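Grirport Help > Safety and good practice

Do we need a written rule for hot parts and loose cables at a two-arm kitchen station?

Asked in June by dorenau_bench
Viewed 520 times, 2 answers

Hello all. At Dorenau we have a table station with two arms which take food out of a steamer and put it on a plate. People operate it by remote control, mostly students, and they change every few weeks. Until now our rules are one page on the door, and the page says only "keep hands away when the arms are on". I was asked to write a proper station sheet and I don't know how much detail is normal.

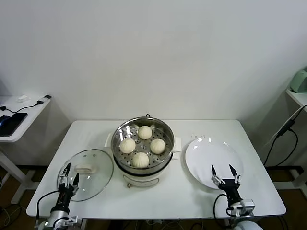 My main question is about the order of the checks. Our old page starts with the emergency stop, then the arms, and the table comes last. I think the table should come first, for the reason that people forget it. The lid should have a fixed place, and I would like to write that it lies flat to the left of the steamer, as we have it now, with the plate on the right side, so that both arms have their own area. Cables on the floor should also be in the sheet, we have too many of them between the table legs. Does somebody have a sheet like this already? And is it enough to say "cold water only" for training, or do you allow real steam?

Answer 1 (marked as helpful, 22 votes)

We use the Nullidus template and changed it for our kitchen work. It has 15 lines and we do not let it grow. If you want to add a line you must remove another one. The order is table, floor, arms, stop button, and the operator reads it aloud before the arms get power.

For training we don't allow steam at all. The food is cold and the steamer plug stays out of the socket. For real steam there must be a second person who stands at the stop button and does nothing else. This person does not hold a phone and does not help with the food.

Please write also a speed limit for moving anything that carries food. Ours is 197 mm per second at the gripper, it comes from our own tests, so don't copy the number. Test with your bowls and your grippers. A round bowl with a smooth rim can turn in the fingers when you start or stop too fast, and the food then rolls to one side.

About cables – anything on the floor inside the arm area is tied to the table leg or goes out. We check it at 8 in the morning and again after lunch. 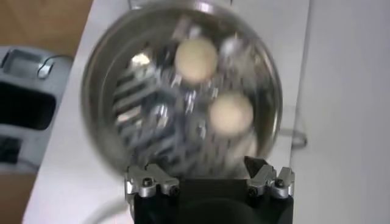
Nijs replied that a speed limit alone is not enough, and that the sheet must also say who is allowed to change it. In their lab the limit was a number in a settings file and every operator could edit it, so after one month it was double. Now it is locked and a change needs two signatures.

Yes, I agree with this, we have the same lock but I forgot to write it.

Answer 2 (3 votes)

I would not make it too complicated. Put a big sign and teach people well. We have only the stop button rule and never had a problem.

Comment from dorenau_bench: Thank you, but our people change too often for this. I will try with the 15 lines and the two signatures. Can I ask where you keep the signed sheets, on paper at the station or in the computer?

Comment under Answer 1: Paper, in a folder on the wall. We scan them at the end of the month, when somebody remembers.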